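Home | Workshop | Kitchen | Kids' Things | Newsletter

We use cookies to remember your preferences. Accept | Manage

Sorting Small Parts: What I Borrowed From a Robot Study

If you have children who love those chunky plastic nuts and bolts, you know the bucket. Ours sat under the stairs for years, and every time somebody wanted a red nut the whole thing went over on the floor. So when my friend Hilkka Lehtinen told me about the tidying study she has been working on at Prurnard, with two robot arms picking up that very sort of toy, I made her sit down and tell me all of it over coffee (two pots, in the end).

They ran 600 pickups, half with the parts heaped together and half with the parts spread out flat. From the heap, the arms got hold of the right piece on the first try 99 times. Spread out, it was 254. I don't know much about statistics, but I know a good reason to clear the table when I hear one!

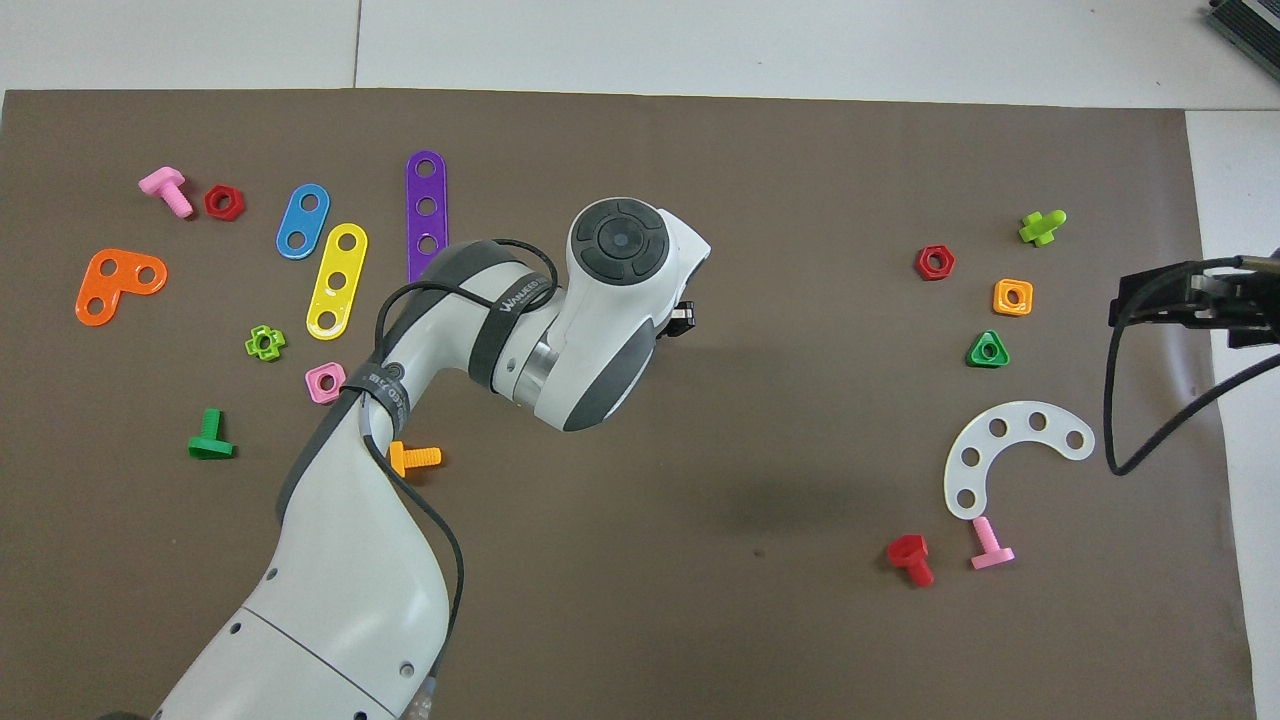 I went home and tried the same thing with my jar of odd screws, and I've been doing it this way ever since.

1. Put down a plain mat in one color. Brown paper is fine, and so is the back of leftover wallpaper. Hilkka says a patterned cloth gave them no end of trouble, and my own eyes feel the same way about my flowered oilcloth.

2. Tip out a handful at a time and spread it with your palm until you can see mat between the pieces. Bolts like to roll, so lay them on their sides and let them settle before you start.

3. Give each hand its own half. The study let each arm look after the parts nearest to it, and there was far less bumping and waiting. I take the left, my grandson takes the right, and we only reach across when one of us runs out.

4. Lift one piece clear of the mat before you carry it anywhere. Dragging it along just plows it into its neighbors, and then you're straightening the lot again.

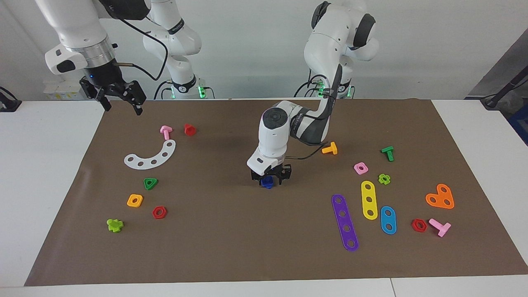
What about shapes that won't behave?

The flat plates with holes are the stubborn ones, in the study and at my table too. Slide them to the edge of the mat so that a little hangs over, and pinch them there. Nuts are easiest taken by two opposite sides. For very small hardware, a pair of blunt tweezers saves a lot of muttering.

I keep the finished lots in old jam jars, with the bolts in the tallest one. In March I'll be starting on the button tin, and I'll let you know how the method does with buttons.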